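Search this site Enter keywords Go
2021-12-28
By Harriet Mercado and Faisal Farooqui

4. Collecting the demonstrations

I did most of the teleoperation for this paper myself, so let me tell you what it's like before I get to the numbers. You sit down, you take one controller in each hand, and for the first 20 tries or so you are terrible at it! Both of the arms feel like they belong to somebody else. Then your hands start to get the idea, and by the second afternoon I was steering the Ikis setup without thinking much about my wrists at all (my shoulders were another matter).

We recorded 957 demonstrations in total, split between me, Faisal and Akosua Asante, who came over from the Dosmont group in February and was faster than both of us within a week. Every demonstration is one kitchen chore from start to finish, and the operator picks the order of the steps. We talked a lot about that last part. Gus Wojcik wanted a fixed script for each chore, and I can see why — it makes the data tidy. But people don't put dishes away in a fixed order, and I wanted the policy to see some of that mess.

The dish rack turned out to be our hardest station. A plate standing on edge leaves very little for a parallel-jaw gripper to hold, and the plates stand close to their neighbors, so you have to come straight down and close on the rim. If you come in at a slant, you catch the next plate over. We kept the mug tree and the rest of the kitchen things on the table for the plate chores too, so that the policy would have to learn which objects to leave alone.

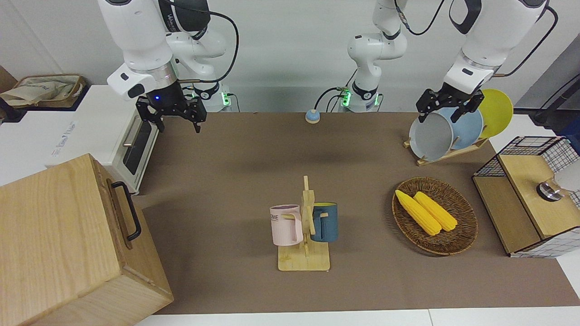

Figure 3. Plate chore at the two-arm station. The left gripper is closed on the rims at the dish rack; the right gripper is open near the toaster oven.

For teaching by hand, we switched the arms to a soft mode and pushed them through the motion ourselves. I loved this for single-arm chores. You can feel the contact coming up through the arm, and there's no lag to get used to. With two arms it gets silly fast, and you really want a second person, which meant that Akosua and I spent a good part of the winter bumping elbows. We ended up with 33 hand-taught demonstrations, all of them single-arm, and we report them separately in Section 5.

A word on bad takes. My first instinct was to throw out anything with a fumble in it, and Jalen Halvorsen talked me out of it (he was right, I'll admit that in print). If the operator missed a grasp, backed off and tried again, we kept the whole thing and marked where the second attempt began. If the operator dropped something and had to stop, we discarded the take. The marking was done in Skoryk, our labeling tool, and it was slow going — I'd plan for that if you want to copy our setup.

Training ran for 3,000 steps per chore, with the same settings everywhere. We did try tuning them for the plate chore alone, but the comparison with the Budunitz baseline got hard to read, so we went back to one shared set.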